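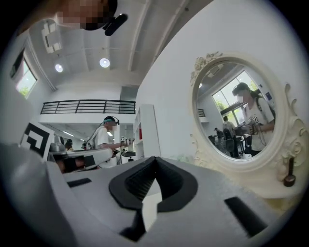
The mirror problem

I had been at Rarwood for maybe ten minutes when I caught myself staring at the big mirror on the wall, the one with the carved roses on its frame. I figured it was decoration. Then I sat down with the people who write the tracking software, and it was pretty much all they wanted to talk about.

Some background first. The team builds a program called Flimico, which takes fisheye video from hand-held grippers and works out where each gripper was and how it was moving. Get that path right and you can teach an arm to follow it. Get it wrong by 2 centimeters and your arm closes its fingers on air.

Flimico does this by hunting for little points it can recognize again later: the corner of a shelf, the end of a ceiling beam, a railing bar. A printed black-and-white marker helps pin down the scale. All good so far! But a mirror hands the software a whole second room, full of crisp, tempting points that seem to sit several feet behind a solid wall. Step to the left and the reflected people slide around in ways no wall poster ever would.

The old version swallowed all of it. I watched a replay of one recording from September in which the path looked lovely for 177 frames, then shot through the plaster and carried on into the garden (I laughed, and I was the only one laughing).

Ghosts in the point cloud

The fix came in on a Sunday, in a patch the log simply calls Karakaya. It groups points by how they move together, then asks whether each group agrees with the gripper's own motion sensor. The reflected ones don't, so they get voted out. On a test set of 2,546 clips, the number that ended up inside a wall dropped to some 125 – still too many, I was told, but a different life from before.

What surprised me was how much the ceiling matters. Tilt a gripper so its camera looks up and you get beams, round lights, railings on the upper level – stuff that stays put while people wander about below. The planner at Troren, the sister project down the hall, now favors those upward views when it picks a starting point for each path.

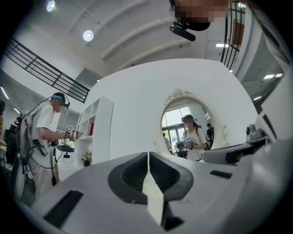
Trying it myself

They let me have a go at the replay tool, which is a gray window with a slider and far too many checkboxes. Accepted points show up green, rejected ones orange. I dragged the slider back and forth over the mirror for longer than I should admit, watching the orange come and go. People's heads and arms went orange too, as soon as they moved.

Next on the list is glass. Windows do a bit of both, letting you see trees outside and throwing back a faint room on top, and the Karakaya patch can't make up its mind about them yet. I asked if they'd thought about just hanging a sheet over the mirror. They had, and they'd voted against it.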